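Induction hob buzzes with one pot only

gzein
Vellby two-zone portable, bought in July. With my old enameled pot it is quiet at every level. With a Temereo stainless pot it buzzes from level 6 up. The buzz drops when I add water but does not go away. Is the hob faulty, or is it the pot?

kdunbar81
Pot. Clad bases vibrate when the layers are not bonded evenly. Enameled iron is one heavy piece and stays quiet. Check the base with a straightedge while you are at it. Mine had a gap at the center and I returned it.

gzein
Straightedge shows no gap. Base is 18 cm across, zone is 18 cm.

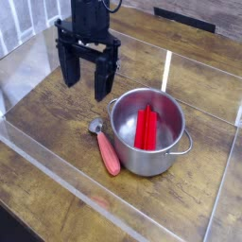 unnur_b
Level 6 on the Vellby is where it stops pulsing and runs continuously, so a change in sound there is expected. I would look at the pot walls before blaming the bond. Straight sides and an open top, as on the brushed one in the photo, leave the rim free to ring, and a rolled rim only stiffens it so much. Put the lid on and listen again. If the pitch changes, the wall is part of it.

kdunbar81
Disagree. The wall is not in the field to any useful degree. The drive is at the base, and a lid will rattle and confuse the test.

unnur_b
The drive is at the base, the sound can radiate from anywhere. Press on the rim with a wooden spoon instead if you don't trust the lid.

callum_b
Had the same noise with a Cassim pan. Went away at level 9, came back at 7. I stopped caring.

gzein
Spoon on the rim cuts the noise by half at level 7. No change at 6. So both of you get something. Will try a second pot on Saturday.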